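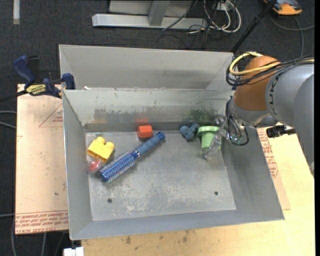

What is in this dataset?

It holds 1,199 short customer reviews of budget hotels, each with a star rating and a language tag, collected from the Visano booking site and cleaned up by hand.

Visano Reviews, data card
Last updated Nov 9, 2020

Read this part before you train anything

Star ratings are a poor stand-in for opinion. People give 5 stars and then complain for two paragraphs about the shower. We kept the ratings because everyone asks for them, but treat any accuracy score built on them with suspicion, including ours.

Where the text comes from

Reviews cover 28 hotels in the Solís and Traneo chains. Both chains send guests a reminder email after checkout, and the Traneo one offers a discount on the next stay. You can guess what that does to the tone. We have no way to tell a discount review from any other, and I don't trust the tools that claim they can.

Files

reviews.csv: id, hotel_id, stars, lang, text
hotels.csv: hotel_id, chain, city_size
dropped.csv: ids we removed, with a short reason code

Cleaning

Exact duplicates are gone. Near duplicates are mostly still in, as the script we tried (fonano-dedupe, from the Fonano toolkit) threw out plenty of short honest reviews like "clean, quiet, fine." Anything under 50 characters was left alone for the same reason. Phone numbers and room numbers were replaced with a tag. We probably missed a few, so please report them.

Known problems

The language tag is wrong more often than I'd like on mixed Spanish and English text. The city_size column was filled in by the chains themselves and looks generous. Sarcasm isn't marked anywhere.

Don't use it for

Ranking hotels, or catching fake reviews. We have no ground truth for either.

License

Free for research use. Ask before you sell anything built on it.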